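Notebook, Marncombe gym, shot tracking, December 17, 2022

Tags: Basketball / Bench notes / Girls varsity
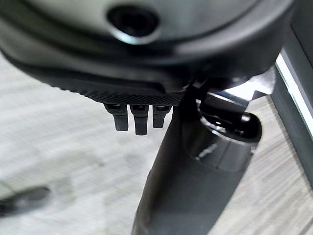
Carrying on from the holiday tournament prep. Wanted the shot charts done before the Skerngate game and they are not done. Clustalon import choked again on the second-half file. Split it by quarter, loaded fine. Should of done that first.

Where we are: 3000 practice shots logged since the season opened, all of them tagged with spot, shooter, and whether there was a hand in the face. Game shots kept in a separate sheet, do NOT merge. Huệ merged them once and it took all evening to pull apart again.

Main thing from today. Corner threes. Everybody says we're bad from the left corner. Went back through the charts and it's the catch. Passes to that side come in low and behind the shooter, she has to reach down and reset her feet. When the pass is at the chest the left corner looks the same as the right. Maeve Nic Giolla doesn't buy it, thinks it's the wall being so close on that side at our place. Fair point. Need road games to tell. Griffiths has a lot more room behind the baseline so that one will help.

Tried tagging pass height from the Griffiths scrimmage tape. High / chest / low. Two of us did it separately and we disagreed too often on chest vs low. New rule: below the bottom of the jersey number is low. Redo first half with that. Then compare again.

Free throws. Late-practice sets of 12, right after the sprints. Kept the order of makes and misses this time and not only the total. Misses bunch up at the front of the set, first couple of shots, then they settle. Which is annoying, in a game you only get the first couple. Huệ Mai wants to break it into pairs: sprint, shoot two, sprint, shoot two. Same number of shots, just spread out. Start that next practice. Coach is ok with it so long as it doesnt run long.

Press break. No numbers yet, only watching. Against the 1-2-2 we throw it to the sideline every time and then we're stuck there. The middle was open on most of them, flasher got there late. Asked for the flasher to leave on the inbound and not after it. Looked better in the last 6 reps. Could be they were just tired of the other way.

Rebounding sheet is a mess. Team rebounds getting counted for whoever was nearest. Stop that. If it goes out of bounds off them, it's a team rebound, no name. Fixed the home games, haven't touched the road ones.

Minutes. Starters sat the last 4 minutes of the scrimmage and the lead went from comfortable to not. Bench group didn't turn it over that much, they just stopped running back. Clip those possessions for film, keep it short, no names on the title card.

Clock problem again: the tape clock and the scorebook drift apart after each timeout. Worst in the third. Sync at the start of every quarter from the tip or the inbound, write the offset on the inside cover of the book. I wrote one on my hand and washed it off.

Maeve's note, copied from the back page so it doesn't get lost: "Skerngate guards both go left off the dribble. Number 12 will pull up at the elbow. Don't leave your feet." Put that on the board before warmups.

To do
- redo pass height, Griffiths first half
- road rebounds
- paired free throws, make a sheet for it
- ask Huệ for the late December practice times, mine are from the old schedule
- charge the tablet, it died in the fourth again
- spare scorebook, this one's nearly full

Left corner question stays open until there's a road game in it. Charts go to Coach tonight without the second half if the import quits on me again.

Recent entries
Why our layup numbers looked too good
Skerngate scouting, first pass
Clustalon import: what breaks it
Scorebook shorthand, updated
Zone offense, Marncombe home games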